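Home | Stories | Serials | About | Submit

The Wash at Tindstead

by Morfudd Cadwaladr
August
4 min read

Six in the morning and Borghild was already on the floor with her coffee, back against the wall, watching the feed on the laptop. Run 93. She'd quit writing the numbers on the whiteboard back in the sixties. Bad for morale.

"Is it doing anything?" Holger, from the stairs. Socks, no shoes.

"Thinking."

"It was thinking when I went to bed."

"Different thinking."

He came down and stood behind her. The bet was his, really. Dinner for everybody at Nalluteck if the arms could do one load, start to finish, no hands. Washer, basket, the lot. He'd made it in front of Liv Lindholm, who paid for things, and Liv had smiled and said how long do you need, and Holger, idiot, had said 22 days.

That was 33 days ago.

"My mother did this with a baby on her hip," he said.

"Your mother wasn't running my code."

The plush toys were Liv's idea. Start with somthing soft, she said. Something that doesn't have sleeves. Sleeves had killed the first month. A sleeve goes anywhere it wants. Borghild had dreams about sleeves.

She pulled both views up side by side and turned the laptop so he could see.

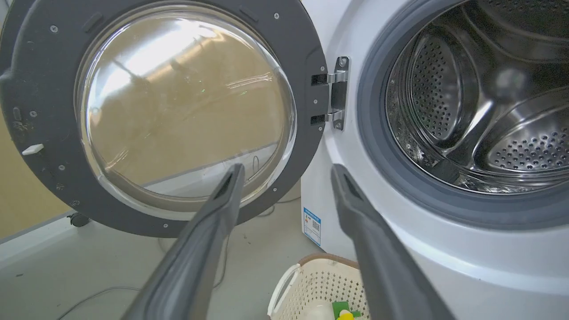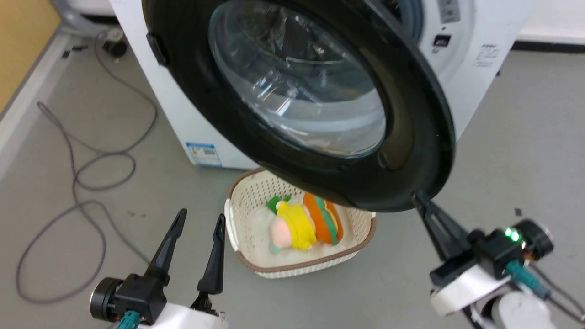
Door open, basket on the floor, both arms at the washer.

"So it goes for the toys now," Holger said.

"Or the door. Depends what it picks."

"You don't know?"

"I know what I'd pick."

She drank. Coffee was cold. Upstairs a pipe knocked and Bendik Fjeld's alarm went off, that awful marimba, and kept going. Nobody slept right in this house anymore. Tindstead had been a rental for skiers once, there was still a rack by the door and a laminated card about ski boots. Now it was cable, mostly.

"Lindqvist says theirs folds towels," Holger said.

"Lindqvist says a lot."

"They have a video."

"Everyone has a video. Ask them how many takes."

He didn't answer that. He knew how many takes. He'd worked there, two winters, and come out of it with a bad shoulder and a habit of checking behind curtains. 1,065 takes for one towel – he'd told her that the night they met, a bit drunk, like it was a war story.

On the screen a number ticked over. Then another. Borghild put down the mug and didn't breathe much.

"There," she said.

"Where?"

"Wait."

Marimba still going. She wanted to yell up at Bendik but she didn't want to yell in front of the arms, which was stupid, they couldn't hear, there wasn't a microphone on either one. She still kept her voice down. She'd been doing it for weeks. Holger did it to, she had noticed, he whispered good morning at the thing when he thought she was out in Flustanton getting bread.

"If it gets one," he whispered, "just one, does that count?"

"No."

"Liv would count it."

"Liv isn't on the floor at six in the morning."

The motors started up, that small rising whine from the next room. Holger sat down beside her, shoulder against her shoulder, the bad one. He took her coffee and drank it cold and made a face.

"Come on," he said to the screen. "Come on, you big dumb spoon."

Upstairs the alarm finally stopped.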